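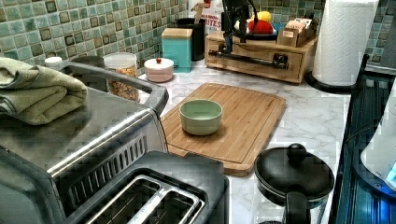

**Workspace preparation for kitchen manipulation** is the set of rules and good practices that govern how a household counter is arranged, checked and recorded before a robot arm is allowed to move on it. The practice applies to research kitchens, test apartments and private homes used for trials. It is concerned mainly with fixed surroundings, meaning appliances, walls and stored goods, and only in a secondary way with the object being handled. A counter may hold a toaster oven with a folded towel on top, a glass jar, lidded canisters and a plate of fruit, with a small bowl on a cutting board near the middle, and each of these falls into a different class under most written procedures. The best known of these procedures is the Plevcombe counter rule, which is described below.

## Background

Early household trials borrowed their safety rules from factory cells. Factory rules assume a fence, a fixed layout and trained staff, and few of these conditions hold in a home. The Plevcombe test house adopted its own written rule after a period in which each operator prepared the counter according to personal habit. The first draft was written by Selorm Agbeko and Soledad Beltrán. It was later revised by Pieter Dewulf, who added the sections on heat sources and on record keeping.

The rule was taken up with changes at Niltholm, where trials are carried out in rented apartments, and at the Cuevas training kitchen.

## Classes of objects

The Plevcombe rule sorts everything within reach of the arm into classes.

- **Task objects** are the items the arm is expected to touch. They are placed where the gripper can approach them without crossing a heat source.
- **Standing objects** remain in place during the trial and are treated as obstacles. Canisters, paper towel holders and storage boxes are usual members of this class.
- **Restricted objects** include knives, open liquids, medicines and any glass that is not needed for the task. A sealed glass jar may be reclassified as a standing object if it is set against the back wall.
- **Appliances** are treated separately, whether or not they are in use.

Food is permitted as a standing object. Loose fruit must be held in a dish or bowl so that it cannot roll.

## Appliances and heat

Toasters, ovens and kettles are to be switched off at the wall before the arm is powered. The rule does not accept an operator's word that an appliance is cold. The surface is checked by hand or with a contact thermometer, and the result is entered in the log.

Cloth and paper are permitted on top of an appliance only while it is disconnected. The Niltholm version is stricter and requires all cloth to be moved to a drawer. Rocío Esquivel has argued that this makes the trial kitchen less like a real one and reduces the value of the results. The Cuevas version follows Plevcombe on this point.

Handles of pots and pans are turned away from the planned path of the arm. Lids stay on.

## Reach and clearance

Clearance is measured from the widest part of the gripper and not from its center line. Long grippers need particular care when working above low furniture such as drawers and organizers, where the far end of the tool may be out of the operator's sight. At Plevcombe the reach limit for counter work is set at 900 millimeters from the base of the arm. Objects beyond that limit need not be classified.

Two people are required for the first run of any new layout. One operates the arm and the other keeps a hand on the stop button. Later runs with an unchanged layout may be carried out by one person, provided that the stop button is within arm's length.

## Records

A layout record is made before the first run and again after any object is moved. It consists of a photograph taken from above or at an angle, the name of the operator, and a list of restricted objects that were removed. Records at Plevcombe are kept for 5 years. The Clullo logging sheet, drawn up by Crisóforo Ibarra, is used for this purpose at all three sites, although Niltholm omits the column for lighting.

## Review

The rule is reviewed each September. Proposed changes are tried for a limited period before being entered in the text. A proposal to merge the standing and appliance classes was rejected at the last review, and a separate note on reflective surfaces remains in draft.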